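Collia Mechanics' Institute

The Collia Mechanics' Institute is an adult education center and lending library in the town of Collia. It was founded by subscription to give evening instruction to workers at the Hulberg foundry and the nearby rail yards. It still operates from its original building on Malletti Street and is one of the few institutes in the region that never merged with a public school or a city library.

History

The institute opened in January with 177 paying members, most of them pattern makers, fitters and clerks. Its first president, Osaze Babalola, had worked as a draftsman at Hulberg and taught the opening course in technical drawing himself. Classes met at 7 p.m., after the foundry's day shift, and members paid their dues by the month.

Early courses covered arithmetic, drawing, bookkeeping and the care of steam boilers. A separate course in English composition was added at the request of members who hoped to become foremen. Women were admitted to lectures from the start but could not vote at the annual meeting until the rules were rewritten under the second president, Omolara Babalola.

Membership reached its peak of 538 shortly before the foundry closed. Many local institutes shut down in the same period. The one in Collia kept going by renting its ground floor to shops and by opening its reading room to the public.

Building

The building is a two-story brick structure with a slate roof. The ground floor was designed by Ibrahim Osagie, who also drew the plans for the town's covered market. The upper floor holds the lecture hall, which has 497 fixed seats and a shallow gallery along the rear wall. The Okoro Wing, named for the donor Femi Okoro, was added later and contains classrooms and a workshop. 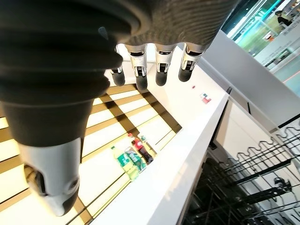

Library

The library began as a single cabinet of manuals given by the Hulberg company. It now lends general fiction and nonfiction as well as trade books. Its local collection includes foundry catalogs, apprentices' notebooks and a nearly complete run of the institute's own lecture programs. The catalog was reorganized by the librarian Tuulikki Salminen, whose subject headings remain in use for the older material.

Governance

The institute is owned by its members and run by an elected board. Board members serve terms of three years and may be reelected once. Course fees are set each spring, and members receive a reduced rate.

See also

Adult education
Subscription library
Hulberg foundry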